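About Nolside

Posted in September by the Nolside workshop staff

Nolside sets up and services hand-held grippers and the small robot cells that learn from them. We started in a two-bay garage on Osby Road and now keep 14 pairs of grippers in working order for customers who record household tasks.

Most of our work is routine. A pair comes in, we log the label number, take off the face plate and clean the lenses. We check the finger screws and the trigger travel. Cracked fingers get replaced as a set, never singly – a new finger next to a worn one closes crooked. Firmware comes last, after the mechanical work is signed off.

Our own cell, which we call Fletov, gets the same treatment every Tuesday. It has one arm on a steel bench, and a full service takes 12 steps. The cable at the wrist joint has been the weak spot, and we now change it every 7 weeks.

Before a pair goes back, we try it on cloth. Towels show up a bad grip faster than blocks or cups do.

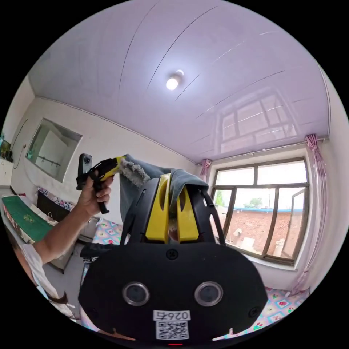 If one side lets go early, we reset the trigger spring and run the test again, 15 pulls to a side. Results go on the service card in the case.

Talebi, our parts store, is in the same building. It stocks fingers, screws and lens rings, and the counter opens at 8 a.m.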